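Walking the long way to Hemari

Cecilia Acheampong has looked after the April walk to Hemari for eight years, and she still gets teary when the drums start up behind the chapel. "You hear them before you see anyone," she says, pouring me a second cup of tea – I hadn't quite finished the first.

Around 2,000 people joined in last time, many of them neighbours who don't belong to the parish at all. "Come for the singing, come for the soup, I don't mind!"

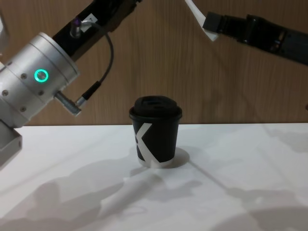
Sore feet and borrowed hats

Her co-organiser, Edem Fiadzo, favours an early start. "By noon the road past Zakaria is just heat," he tells me. He'd like one more water stop this year, and Cecilia has already promised him the tables.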